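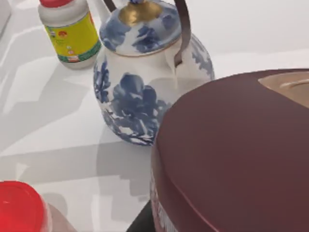 Dotville Kitchen Counter: simulated two-arm practice bench

Print this page | E-mail this page

We sell this, so read what follows with that in mind. Dotville is a software package from Vostavby for trying out robot arms on tabletop jobs before you spend money on the arms themselves. It is decent at some of that. The sales sheet says it will "take the risk out of automation", and we have left that line off our own page.

Price: £3,477 for one seat, paid once. Updates and support are £294 a year and the first year is not included, whatever the old leaflet says. You can let the support lapse and the program goes on working, but you won't get new objects or fixes.

What you are paying for

A kitchen counter, a pair of simulated arms with grippers, and a library of 112 objects you can put on the counter in any arrangement. You can move the viewpoint about, look straight down, or come in close enough that one jar blocks half your view of everything else. Do try that last one. A layout that looks generous from overhead can be a nuisance from lower down, and it is better to find out before you order brackets.

The teapot is the piece most people ask us about. It has an arched handle, a spout and a separate-looking lid with a knob, so there are several tempting places to grab it and most of them are poor. If a supplier tells you their gripper will "handle kitchenware", ask to see it with something of that shape. Plain round jars tell you very little.

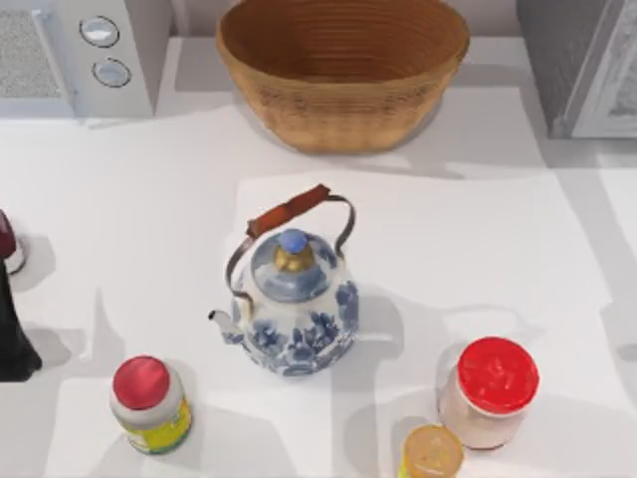

Kitchen counter layout from overhead, with teapot, wicker basket and lidded jars.

Where we would be careful

Weights and grip are settings, and somebody has to type them in. The figures that come with the library are Vostavby's guesses. We have asked how they were arrived at and had a polite answer that didn't say. Weigh your own items and change the numbers.

Shadows are drawn well enough to upset a vision system, and that is useful. Steam, grease and a wet worktop are missing altogether. If your job involves any of those, a good score in Dotville should not move your budget by a penny.

The planning report runs to a lot of pages and ends with a payback date. Ignore the date. It assumes the arms work every shift and that your staff spend no time putting things back where the robot expects them.

Budgeting

Allow for a computer with a proper graphics card, and for a person who has a few weeks to spare. The second is dearer. Buyers who want to compare it with the Loureiro bench can hire a seat from us for £161 a month, and we don't knock the hire off the purchase price. One month is enough for most to decide. If you already own arms and have a spare table, use the table first.

Supplied by Brernholm as a download with a licence key. Keys can't be returned once used. The next library update is promised for November; it was promised last November too.

We use cookies to remember your basket and to count visits. By carrying on you accept this. Cookie settings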